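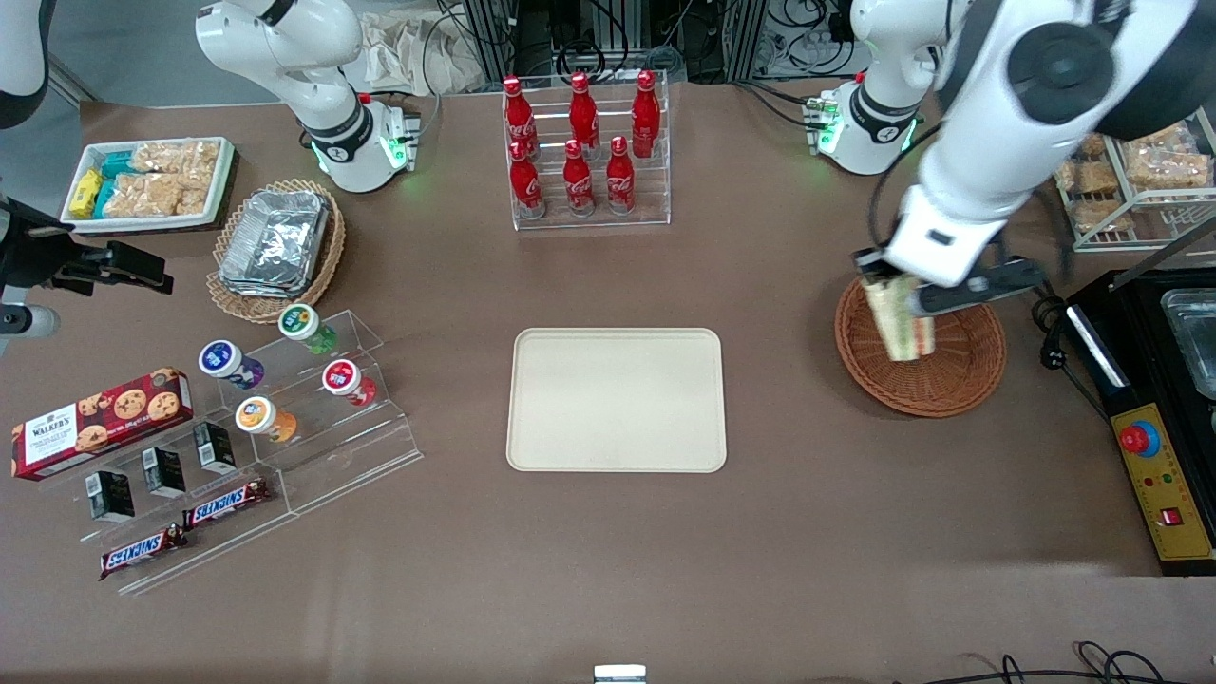
When is the Navratri fair in Grullville this year?
The fair runs all nine nights of Navratri, and the gates open at 6 pm.

Festivals > Fall > Visit reports > Grullville Navratri Fair

Calendar | Holidays | Recipes | Contact

I went on 12 Oct 2018, the third night, and I'm still sore as I type this! My neighbor has been on at me since May to come along, and I kept saying I can't dance (I can't), but she bought the tickets and that was that.

Parking is behind the Prallari Hall, four dollars, cash only. Get there early if you can. By seven the line was past the gate and onto Grisel Road, and I'd already walked back to the car once for a sweater. The program said there was room for 200 dancers inside, and 160 of them seemed to know exactly what they were doing. I stood with the other ones.

If you've never been, Navratri is a Hindu festival in honor of the goddess Durga, and at this fair most of the evening is garba, which you dance in big circles around a lamp or an image of the goddess. There's a beginners' lesson at 6:30 by the side door. Take it! Rhys Dunstan ran ours and he was so patient, he went over the same clapping step until even I had it, and then the music sped up and I lost it again. The stick dance, dandiya, comes later in the night. You can rent a pair at the desk or bring your own.

Lots of people fast during the festival, so one side of the food hall has only fasting dishes, with no grains and no onion. I had the sabudana khichdi and went back for more. The Tarar sweets table had a line all night and had sold out of the coconut ones before I got near it.

I left at eleven, and they were still going. Next year I'm wearing flatter shoes and a skirt that actually turns.

Comments (3)

Meena_p: The last weekend is even busier, buy online or you won't get in.

garbagrandma: I'm 36 stairs up in the balcony every year with my knitting, best view in the place.

Tom K: Is there a kids' lesson too? Mine are six and eight.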